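Shop Notes > Household > Floor Care > Hard Floor Finish

Fumon Two-Coat Floor Finish

By Pirjo Leinonen
February
4 min read

I have sold floor finish long enough to distrust any can with the word "forever" on it. Fumon doesn't say forever. It says "long-lasting," and the label never gets around to telling you how long. So take this page as what we know, which is less than the label claims.

Fumon is a clear, water-based finish for sealed hard floors. It goes on over a clean, dull surface with a flat pad. Two coats, 90 minutes between them. The maker's sheet says you can walk on it in socks the same evening. I would wait until morning. Octavio Huanca put it down in his hallway on a Friday and walked on it at supper, and he has a heel print by the closet to show for it.

What it does well: hides fine scuffs, dries without much smell, cleans off the pad with plain water.

What I don't believe: the line about "self-leveling." All thin finishes level a bit. This one levels a bit. If you leave a puddle along the baseboard you will have a ridge along the baseboard.

The sheet also says it is safe for "all floors." Please ignore that. Don't use it on waxed floors, oiled wood, or anything unsealed. We asked Fumon about cork and got two different answers from two different people, so we are calling it a no.

Compared with Benítez, which we also carry, Fumon is thinner and less shiny. Benítez scratches sooner in my kitchen, but my kitchen has dogs. Aitana Prieto at the counter prefers Benítez and will argue with you over it. The Tivix cleaner is sold as a "matched system" with Fumon. It's a mild floor soap. Use it if you like it, or use the mild floor soap you already own.

The brochure mentions 3,090 scrub cycles in a wear test. It doesn't say what was scrubbing, how hard, or what the floor looked like at the end. I wouldn't pay extra for that number.

Sold in small and large cans at the Grikulthorpe store only. We don't ship it in freezing weather. Opened cans can't come back, even if the color of your floor looks different afterward, and it may, so try it inside a closet first.

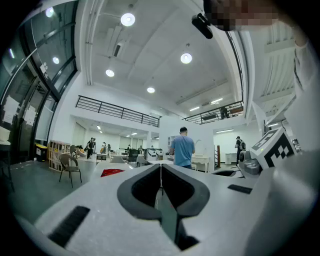
Old finish is the other thing to watch. If the last coat is peeling, Fumon will stick to the peeling part and come up with it, whatever the label says over "bonds to existing coatings." Strip it or live with it.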